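Moon Phone Repair — Bench Technician, Full Time

Location: Pravilby, Kernero Street workshop
Start: February, or sooner if you are free
Pay: $22 an hour to start, paid every two weeks

Moon Phone Repair is looking for a bench technician to join the Pravilby workshop. We fix phones, tablets and small handheld electronics for walk-in customers and for mail-in customers who find us through the Serkora parts catalog. The shop has been open for nine years. There are four people at the benches now and one at the counter, and this job is a fifth bench.

Most of what comes in is ordinary work: cracked screens, tired batteries, charging ports full of lint. The rest is older equipment that other shops turn away. We keep 161 phone models on our service list and a good share of them are no longer sold. People bring us phones with real keys because they type faster on them, or because a contact list or a set of messages is stuck inside. You don't need to know all of these models on your first day, but you should be willing to learn them.

What you will do

Check in devices, write down the fault in plain words and give the customer a price before any work begins.
Open, clean and repair phones and tablets. This includes screens, batteries, ports, speakers, buttons and keypads.
Solder small connectors and replace damaged flex cables. Board-level work goes to our senior bench, but you can train for it after six months.
Test every device against the checklist before it goes back to the counter.
Keep your bench, tools and parts drawers in order, and log the parts you use the same day.
Answer the phone when the counter is busy.

Work is shared out from a single queue. You take the next ticket, and you finish it or hand it on with notes. Nobody is paid by the piece and there is no sales target. If a repair costs more than the device is worth to the customer, we tell them so.
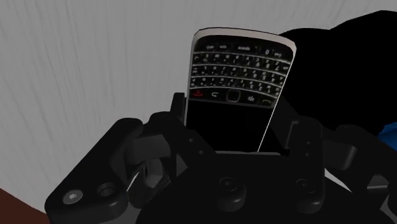 Keypad repairs take patience. Keys on an older phone may need to be cleaned one at a time, and replacement parts can be hard to find, so we save good ones from donor phones. A technician who rushes this kind of job usually ends up doing it twice. We allow enough bench time for it and we would like you to use it.

What we are looking for

At least one year of paid repair work, or a finished electronics course with some repairs of your own that you can tell us about.
Steady hands and good close-up vision, with or without glasses.
Basic soldering. We will ask you to do a short test joint.
Clear handwriting or decent typing. Other people have to read your notes.
Respect for customer privacy. We do not open photos or messages, and we do not ask for a passcode unless the test needs one.

It helps if you have worked with a hot air station, or if you speak a second language. Neither is required. A driver's license is useful for the parts pickup but we can work around it.

Hours

The workshop is open from 9 a.m. to 6 p.m. You will work 38 hours a week across five days, with an unpaid hour for lunch. One weekend shift a month is part of the job and you get a weekday off in return. We close at 3 p.m. the day before a public holiday.

What we offer

A pay review after three months and again after a year.
Twelve paid days off in the first year, plus public holidays.
Hand tools supplied, or a yearly tool allowance if you prefer your own.
Repairs at parts cost for you and your household.
The 22 bus stops across the road, and there is a bike rack in the yard — parking is harder to find.

How to apply

Bring or mail a one-page resume and a short note to Moon Phone Repair, 109 Kernero Street, Pravilby. In the note, tell us about one repair that went wrong and what you did next. We don't need a cover letter beyond that.

People we want to meet will be asked in for a talk and a paid half-day at the bench. We reply to everyone who applies, usually within two weeks.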